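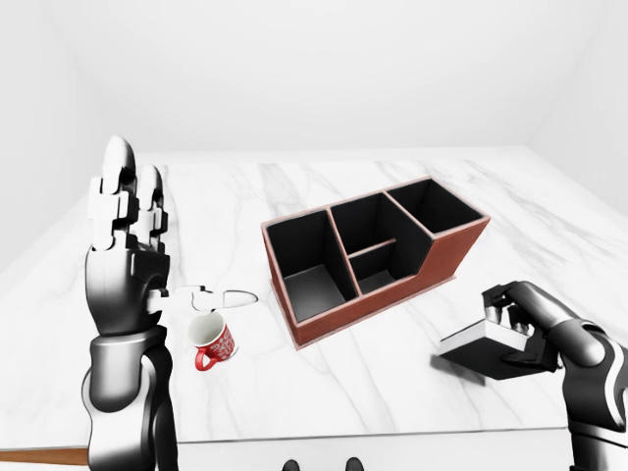
We've had another run of doorstep callers in Luredcombe this month, and I'm sorry to say that one couple on the lower road handed over 3,000 pounds before they thought to ring anybody. The callers were two men in work jackets who said they'd been mending a roof nearby and had spotted some slipped tiles. They were very polite, by all accounts, and very keen to be paid that same afternoon. It is hard to turn a friendly person away, I know (I once bought a whole set of dusters I didn't want). But you really don't owe a stranger a conversation, and if words fail you, an upright hand says it perfectly well. Then shut the door, put the chain on and go back to whatever you were doing.

Elsa Lindqvist came to our October coffee morning to talk about all this, and what a good turnout we had, with 26 of you squeezed into the back room! She told us that these callers often work the same few streets for a day or so and then move on, so a quick call to the police while they are still about is worth far more than a long one the week after. Jot down what you can - a van colour, part of a number plate, the name they gave, even if it was made up - and keep it somewhere you'll find it again. 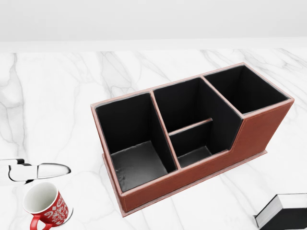 Leather-look desk organiser with three compartments.

We also have a fresh supply of the "No cold callers" stickers for front doors and porches. The last box of 51 went in no time, so do put your name down if you missed one. I'm happy to drop them round to anyone who can't get out easily, and if you'd like company while you ring the police about something that has upset you, please ask me for that too. I'm nearly always in after 2 o'clock and the kettle goes on quickly.
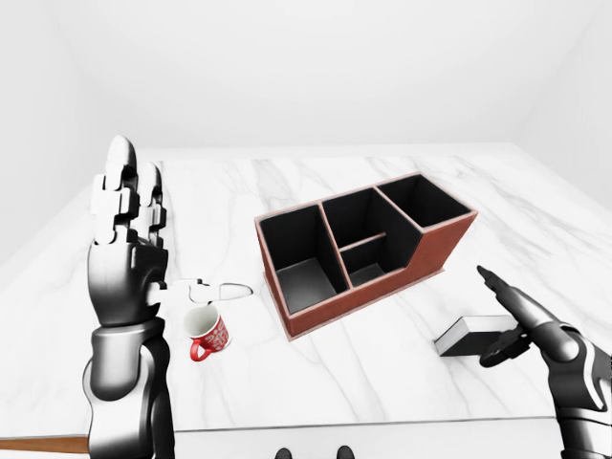 Small red mug with a white pattern.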